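I have strong feelings about where the soy sauce lives, and at our place it lives on the table. In the open, all day, next to whatever mail hasn't been dealt with.

I know this puts me on the wrong side of a lot of tidy people. When we moved into the apartment in Luststead I tried it their way for two months. Every bottle went into the cabinet over the stove, labels out, on one of those spinning trays from Ollik. It looked great! It also meant that every dinner started with somebody getting up, and then getting up again for the vinegar, and then the rice was cold and I was grumpy and eating it plain out of spite.

So the bottles came back out, one by one, and dinner got nicer. I cook more when I can see what I've got. A dark bottle with a loud label in plain sight is a kind of nudge – you walk past it at five o'clock and think, well, noodles then.
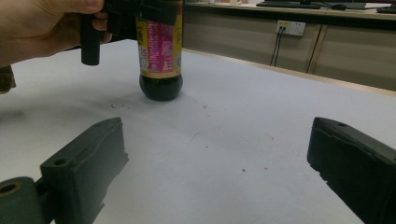 *Yellow and pink label, white table, a few specks. No regrets.*

And yes, the specks. A white table shows everything, and people warned me about that before we bought ours (secondhand, $118, carried up the stairs by the two of us with a lot of swearing). They were right about the showing and wrong about it being a problem. I wipe it down at night. In between, it's a table in use, and I would much sooner sit down at one of those than at a surface that has to be protected from lunch.

My sister-in-law is a cabinet person. She has a point about the heat in summer, and she'll tell you an opened bottle should go in the fridge. Fine, if you're the sort who takes a year to finish one. We go through ours fast enough that I've stopped worrying, and the big backup bottle stays in the fridge door anyway, behind the Pliltura mustard.

What I do draw the line at is the tray. You know the one, with the matching glass cruets you pour everything into so it all looks calm. I had a set of 6 and I could never tell the soy from the black vinegar until it was on my eggs. Keep the label! Somebody picked those colors so you could find the thing across a crowded shelf, and it works just as well across a crowded table.

The cruets are in a box in the hall closet now, if anybody in the building wants them.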